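그리퍼가 빨간 블록만 잡으면 조금씩 돌아갑니다

작성자: 밤근무셋째주
분류: 산업용 로봇 > 그리퍼/말단장치

Todach 협동로봇에 Kiletti 2지 전동 그리퍼를 달아서 피킹 셀을 하나 돌리고 있습니다. 플라스틱 블록을 집어서 흰 작업대에 올려놓는 단순한 일인데, 이 단순한 걸 3주째 못 잡고 있습니다. 설치 기사님은 "금방 적응하실 거예요"라고 하고 가셨는데 로봇 얘기였는지 제 얘기였는지 아직도 모르겠습니다.

증상은 이렇습니다. 아침에 켜면 멀쩡합니다. 600회쯤 지나면 블록이 손가락 사이에서 살짝 돌아간 채로 올라오고, 점심 먹고 오면 아예 비스듬하게 내려놓습니다. 파지력은 이미 올려 봤고, 올리니까 더 돌아갑니다. 다른 부품은 괜찮은데 윗면에 둥근 양각 문양이 있는 빨간 블록만 그럽니다.
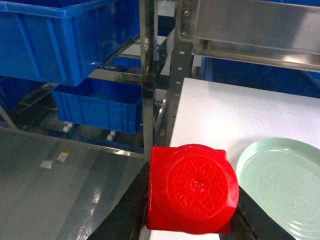 손가락은 기본으로 딸려 온 검은색이고 패드는 한 번도 안 갈았습니다. 누적 횟수는 컨트롤러 화면에 3000 넘게 찍혀 있습니다. 에러 코드는 없습니다. 차라리 에러라도 띄워 주면 덜 외롭겠습니다. TCP를 다시 잡아야 하는지, 패드부터 갈아야 하는지 순서라도 알려 주시면 감사하겠습니다.

Zixuan Fu

TCP는 일단 건드리지 마세요. TCP가 틀어졌으면 아침 첫 개부터 틀립니다. 횟수가 쌓이면서 심해지고 힘을 줄수록 더 돌면 좌우 손가락이 같은 높이, 같은 각도로 물지 않는 쪽을 먼저 의심합니다. 어긋난 채로 세게 누르면 블록 입장에서는 돌라는 뜻이거든요.

저라면 이 순서로 봅니다.

1. 로봇을 정지시키고 전원을 내린 다음 잠금 표찰을 겁니다. 손가락 사이에 손가락 넣는 작업입니다.
2. 양쪽 손가락 고정 볼트를 확인합니다. 한쪽만 풀려 있는 경우가 제일 흔합니다. 조임 토크는 그리퍼 설명서 값대로 하시고 "이 정도면 됐지" 토크는 쓰지 마세요.
3. 패드 면을 이소프로필알코올로 닦고 완전히 말립니다. 블록 표면이 매끈한 편이면 이형제가 조금만 옮겨 묻어도 미끄러집니다.
4. 패드를 옆에서 비춰 보고 한쪽만 닳았으면 양쪽 다 갑니다. 한 짝만 갈면 다음 주에 같은 글을 또 쓰시게 됩니다.
5. 파지력을 원래 값으로 돌리고 저속으로 19개만 집어 봅니다. 왜 19개냐면 저희 트레이가 19칸이라서 그렇습니다.

그리고 모서리가 둥글고 바깥으로 살짝 벌어진 블록은 잡는 높이를 꽤 탑니다. 벌어진 부분에 손가락이 걸리면 면이 아니라 점으로 무는 셈이니, 파지 높이를 조금씩 바꿔 가며 평평한 옆면을 찾으세요. 접근 경로도 같이 보시고요. 옆에 접시 같은 게 있으면 손가락 끝이 먼저 닿아서 블록을 밀어 놓고 시치미를 뗍니다.

세구라유저

저희는 Segura 쓰는데 그런 문제 없습니다. 바꾸세요.

공압이좋아

윗분 답변은 예산이 있는 세계에서 온 것 같으니 넘어가시고요.

예전에 Zanstead 라인에서 비슷한 걸 겪었는데 패드 접착면이 문제였습니다. 오래 돌리면 그리퍼가 따뜻해지고, 접착층이 물러져서 패드가 손가락 위에서 조금씩 밀립니다. 밤새 식으면 다시 붙어 있으니 아침에는 얌전합니다. 점심 직후에 (전원 내리고) 패드를 엄지로 옆으로 밀어 보세요. 움직이면 그겁니다. 저는 나사 고정식 패드로 바꾸고 끝냈습니다. 그 뒤로는 카메라가 말썽이지만 그건 다른 글에 쓰겠습니다.

밤근무셋째주 (작성자 댓글)

월요일에 전원 내리고 봤더니 왼쪽 볼트가 반 바퀴 풀려 있었고 패드도 밀립니다. 두 분 다 맞으셨습니다. 볼트는 조였고 패드는 주문했는데 납기가 9월이라네요. 그때까지는 600회마다 세우고 닦으면서 버티겠습니다.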